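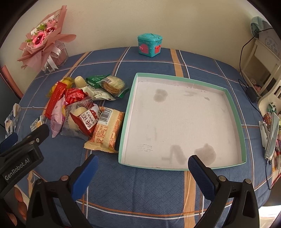 Keeping snacks from going soft in a humid kitchen

Posted by Pereyra, in Kitchen and Pantry

I live in Fenstead near the river, and from July the air in my kitchen is very humid. Biscuits and small cakes become soft after 2 days, even when I fold the bag and use a clip. I buy many small packets for my children and I keep them together in one open box on a shelf. Is it better to buy one big container, or many small ones? I do not want to spend a lot. Please tell me also if the refrigerator is a good idea.

Viewed 2,143 times
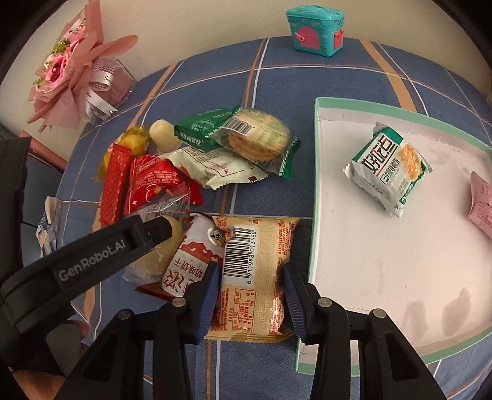 2 replies

Wakside
Packets which are still sealed do not need a container. The wrapper already keeps the humidity out, so an open box is fine for them. Only the opened ones need your attention. I would take a few small jars with a rubber ring in the lid, because a big container is opened many times in a day and each time the wet air enters.

Please keep the biscuits and the soft cakes in separate jars. The cake gives its moisture to the biscuits, and then both are bad. I made this mistake for years.

About the refrigerator, I would say no for biscuits. When you take them out, water can form on them. If they are already soft, put them in the oven on low heat for some minutes and let them cool completely before you close the jar. This works for plain biscuits, but it is not good for the ones with cream.

Sterkura
just eat them faster :) or put some dry rice in a little cloth bag inside the jar, my mother does it with crackers. Change the rice sometimes.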